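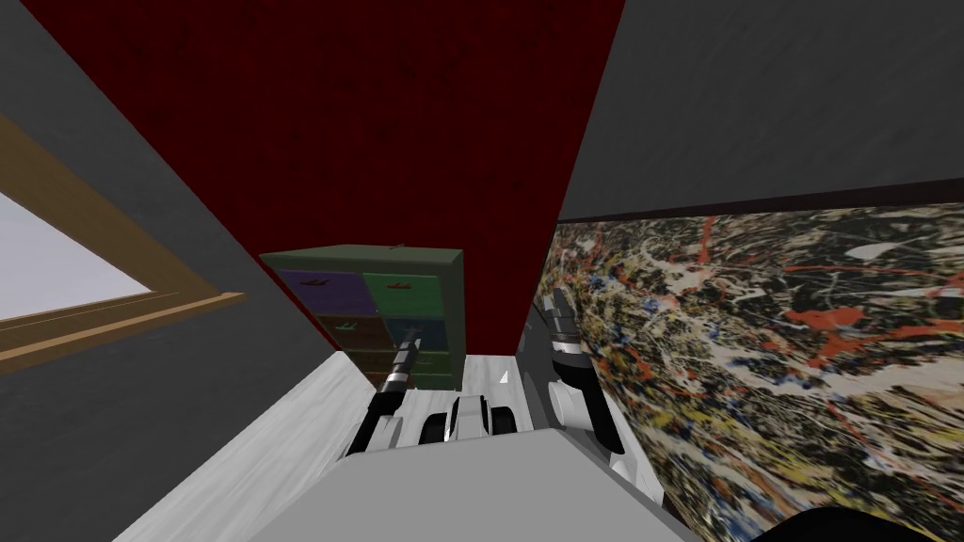 I called up the process engineer at Jiravell last week to talk wafer cleaning, and wow, does she have opinions about rinse water! Her fab ran 29 trial lots before anyone touched the drying step. "We kept blaming the etch," she told me. I asked how she keeps her test coupons straight, picturing something like that dark green cabinet with the colored drawers, and she laughed. "Labels. So many labels."
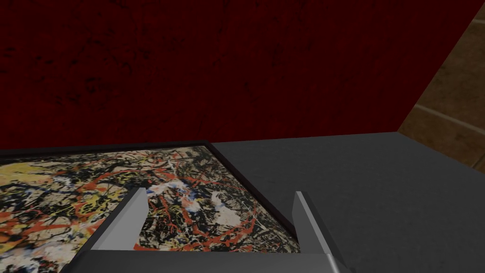 Gray worktop, dark red wall.

The fix was a slower spin (plus 2 extra rinses). "I'd do it again tomorrow," she said.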